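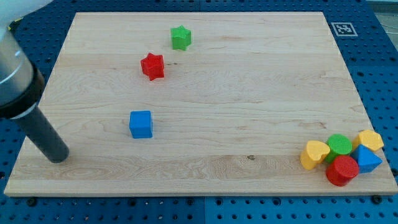
Figure 1. The block station partway through a demonstration, with the tool tip to the left of the blue cube.

Unit 8: Gathering Demonstrations for the Block Tasks
Course notes, Morena Parisi. Revised 2024-08-03.

Welcome to my favorite unit! Up to now you've been training on data somebody else gathered, and this is where you get to make your own. You'll look at every dataset a little differently afterward, I promise.

What we are collecting

Each demonstration is one short run: a person steers the arm, the arm moves blocks on the board, and we log the camera view and the arm's motion together. Paired with each run is a plain sentence such as "push the blue cube over to the yellow hearts." The learner sees the sentence and the pictures and has to come up with the motion. Our tool is a plain rounded shaft, so everything is done by pushing. That sounds limiting, but you'd be amazed how much there is to learn about pushing – a cube slides nicely against a flat side, while a star spins the moment you touch one of its points (try it, it's great fun).

The July set

Munther Boutros and Samer Chidiac put together the set we use in class. It holds 1,392 demonstrations and lives in the Baltomska folder on the course drive. Please read Samer's notes file before you load anything, especially the part on renamed fields.

Why the layout matters

Look at Figure 1 again. The blue cube has open wood all around it, so you can come at it from any direction. The blocks in the lower right corner are a different story. They're packed close together, and a push on the red cylinder may well move its neighbors too. We want both kinds of situation in the data! A learner that has only seen lonely blocks in open space has no idea what to do with a crowd.

Color and shape both matter as well. There are two stars, one red and one green, so "push the star" is a bad sentence and "push the green star" is a good one. The two yellow hearts are harder. You'll have to say which one you mean by where it sits – "the heart at the back of the group," for instance.

Your session

Work in pairs, one steering and one writing sentences, and swap after 4 runs. Each pair turns in 10 runs.

Write the sentence before the arm moves. Sentences written afterward tend to describe what happened, mistakes and all.

Start from a new layout every time, and leave at least two runs with blocks near an edge of the board.

Keep the runs where you overshoot and then fix it. Those corrections are gold for training! Drop a run only if the log has a gap.

Keep your hands off the board while logging is on.

For next time

Read the Brorska handout on relabeling, and bring one sentence from your session that your partner misunderstood. Karim Nseir will be in the lab to help with log files.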